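Pencil case lid pops open in bag – what fits in the tray?
Posted in School and Office Supplies

I have a flat white plastic case, UNITREE printed on the lid, front tab closure. It opens in my bag. I carry markers and a glue stick.
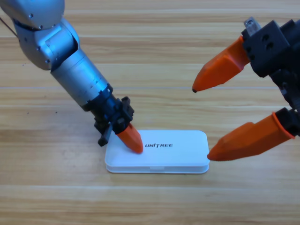

The tab was fine until July. Replacing it with a Vuveck tin is possible but I would prefer to keep it.

Cudness

Check the load first. Anything standing higher than the rim pushes on the lid. Lay the marker along the back and the glue stick along the front, both flat. The eraser or sharpener goes in the front right corner.
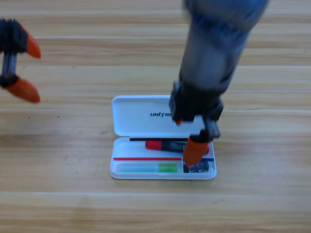 Does the glue stick need its own compartment? It should lie apart from the markers – a loose cap leaves glue on the barrels.

If the lid still lifts with the tray empty, the tab is worn. A wide rubber band holds it.

Penon

Just get a new one. Mine is rated for 2,000 openings according to the packaging, whatever that means.

Wiriya

Same problem here. Rubber band works, wide type only. Thin ones slide off at the rounded corners.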